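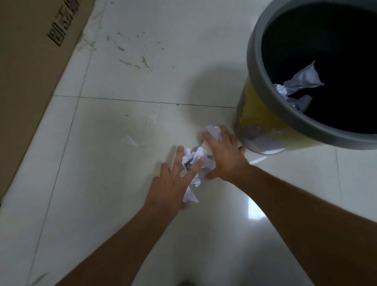 Abb. 1: Zerknülltes Papier neben einem runden Abfalleimer

Werkstoffkunde Papier
Skript zur 4. Sitzung: Faser, Blatt, Falz, Altpapier
Dozentin: Yvonne Rudd
Übung: Marin Georgiou

Stand: Sonntag, 9. Mai 2021

1. Anschluss an die letzte Sitzung

In der letzten Sitzung ging es um den Aufschluss von Holz, also um die Trennung der Fasern voneinander. Holzschliff wird mechanisch gewonnen und enthält noch fast das gesamte Lignin. Beim Zellstoff wird das Lignin chemisch weitgehend herausgelöst, die Ausbeute liegt deshalb deutlich niedriger. Für den heutigen Stoff wird vorausgesetzt, dass der Unterschied zwischen holzhaltigen und holzfreien Papieren bekannt ist. Der Ausdruck "holzfrei" ist eine Handelsbezeichnung und bedeutet, dass das Papier keinen oder nur sehr wenig Holzschliff enthält. Der Rohstoff kann trotzdem Holz sein.

2. Was das Blatt zusammenhält

Ein Blatt Papier ist ein Filz aus Fasern, die sich berühren und an den Berührungsstellen haften. Die Haftung beruht vor allem auf Wasserstoffbrücken zwischen den Hydroxylgruppen der Cellulose. Sie bilden sich beim Trocknen, wenn das Wasser zwischen den Fasern verschwindet und die Oberflächen nahe genug aneinanderkommen. Klebstoff ist dafür nicht nötig. Umgekehrt verliert ungeleimtes Papier in Wasser den größten Teil seiner Festigkeit.

Die Mahlung beeinflusst, wie viele solcher Stellen entstehen. Beim Mahlen werden die Fasern gequetscht und an der Oberfläche aufgefasert (Fibrillierung), zum Teil auch gekürzt. Stark gemahlener Stoff gibt ein dichtes, eher transparentes Blatt, schwach gemahlener ein lockeres und saugfähiges. Der Mahlgrad wird in Grad Schopper-Riegler angegeben. Die Messung wird in der Übung vorgeführt.

Leimung hat mit dem Zusammenhalt nur am Rande zu tun. Sie setzt die Saugfähigkeit herab, damit Tinte nicht verläuft. Man unterscheidet:

Masseleimung: Der Leim wird dem Faserstoff vor der Blattbildung zugesetzt.
Oberflächenleimung: Das fertige Blatt wird behandelt, heute meist mit Stärke, früher mit Gelatine.

Zur Oberflächenleimung mit Gelatine zeigt Beverley Rowbotham in der Sitzung ein Blatt aus der Lehrsammlung Witstead, datiert 1483. Bitte nur mit sauberen, trockenen Händen anfassen und nicht gegen die Lampe biegen. Auf die Siebstruktur achten, sie ist im Durchlicht gut zu erkennen.

3. Laufrichtung

Auf der Papiermaschine richten sich die Fasern bevorzugt in Richtung des Siebes aus. Maschinenpapier hat deshalb zwei verschiedene Hauptrichtungen:

In Laufrichtung: höhere Biegesteifigkeit, höhere Zugfestigkeit, geringe Dehnung bei Feuchtigkeit.
Quer zur Laufrichtung: geringere Steifigkeit, stärkere Dehnung bei Feuchtigkeit.

Fasern quellen überwiegend in der Breite und kaum in der Länge. Daraus folgt das unterschiedliche Dehnverhalten. Für Bücher soll die Laufrichtung parallel zum Rücken liegen, sonst wellt sich der Block und das Buch schlägt sich schlecht auf.

Prüfverfahren für die Übung: Biegeprobe, Reißprobe, Nagelprobe, Feuchtprobe. Bei der Reißprobe verläuft der Riss in Laufrichtung ziemlich gerade, quer dazu weicht er aus. Jede Gruppe bekommt das Papier Passka mit 110 g/m² und bestimmt die Richtung mit mindestens zwei Verfahren. Handgeschöpftes Papier zeigt den Effekt nur schwach.

4. Falzen und Knüllen

Wird ein Blatt gefalzt, werden die Fasern an der Außenseite gedehnt und an der Innenseite gestaucht. Ein Teil der Bindungen löst sich, einzelne Fasern knicken oder brechen. Die Verformung ist bleibend. Auch nach dem Glattstreichen behält das Blatt an dieser Stelle eine Linie mit geringerer Biegesteifigkeit. Gestrichene Papiere neigen außerdem dazu, dass der Strich am Falz aufbricht. Ab höheren Flächengewichten wird vor dem Falzen gerillt.

Beim Knüllen entsteht ein unregelmäßiges Netz von Graten und Spitzen. Der größte Teil der Verformungsenergie sitzt in diesen Graten, die Flächen dazwischen bleiben vergleichsweise wenig beansprucht. Ein mit der Hand geknülltes Blatt besteht dem Volumen nach zum größten Teil aus Luft und lässt sich trotzdem ab einem gewissen Punkt kaum weiter zusammendrücken. Jede weitere Verkleinerung erfordert neue Falten in Flächen, die durch die vorhandenen Grate schon versteift sind. Diesen Effekt nutzt man bei Polstermaterial aus Papier.

Für die Falzfestigkeit gilt die Doppelfalzzahl als Kennwert. Ein Streifen wird unter Zug so lange hin und her gefalzt, bis er reißt. Gealterte, saure Papiere erreichen oft nur noch sehr kleine Werte, auch wenn die Zugfestigkeit auf den ersten Blick noch ordentlich ist. Bei der Beurteilung von Archivgut ist die Falzfestigkeit daher der empfindlichere Wert.

5. Altpapier

Altpapier wird in Wasser aufgelöst, von groben Fremdstoffen befreit und gesiebt. Druckfarbe wird meist durch Flotation entfernt: Luftblasen tragen die Farbteilchen an die Oberfläche, der Schaum wird abgezogen. Dieser Schritt heißt Deinking. Für einfache Kartonagen kann er entfallen.

Beim Trocknen verliert die Zellstofffaser einen Teil ihrer Quellfähigkeit (Verhornung). Nach mehreren Umläufen bindet sie schlechter, und der Anteil an Feinstoff nimmt zu. Ein Zusatz von Frischfasern gleicht das teilweise aus. Geknülltes Papier ist für die Aufbereitung kein grundsätzliches Problem, die Fasern werden durch das Knüllen nur wenig gekürzt. Störend sind dagegen:

nassfest ausgerüstete Papiere
Verbunde mit Kunststoff oder Aluminium
Thermopapier
Papiere mit Essensresten oder Fett
Haftklebstoffe, die im Prozess klebrige Teilchen bilden ("Stickies")

Gebrauchte Papiertaschentücher und Küchentücher gehören in den Restmüll. Die regionalen Regeln der Entsorger weichen im Einzelnen voneinander ab.

Arvid Rønning stellt in der Übung drei Stoffproben aus der Papierfabrik Tillatholm vor: vor der Sortierung, nach der Sortierung und nach dem Deinking. Aus jeder Probe wird ein Laborblatt gebildet und im Auflicht verglichen.

6. Aufgaben zur nächsten Sitzung

Aufgabe 1: Bestimmen Sie die Laufrichtung von 3 verschiedenen Papieren aus Ihrem Haushalt. Notieren Sie Verfahren und Ergebnis.

Aufgabe 2: Erklären Sie in wenigen Sätzen, warum sich ein einseitig befeuchtetes Blatt zunächst von der feuchten Seite weg rollt.

Aufgabe 3: Berechnen Sie die Masse eines Bogens im Format DIN A2 mit 110 g/m². Ein Bogen A0 hat eine Fläche von einem Quadratmeter.

Abgabe auf Papier oder als PDF an Marin Georgiou. Wer bei der Übung fehlt, holt die Laborblätter mit Tincuța Cârstea nach; Termine dafür gibt es bis Juli.

Zum Nachlesen: Skript Goodall, Kapitel 4, ohne den Abschnitt über Streichfarben.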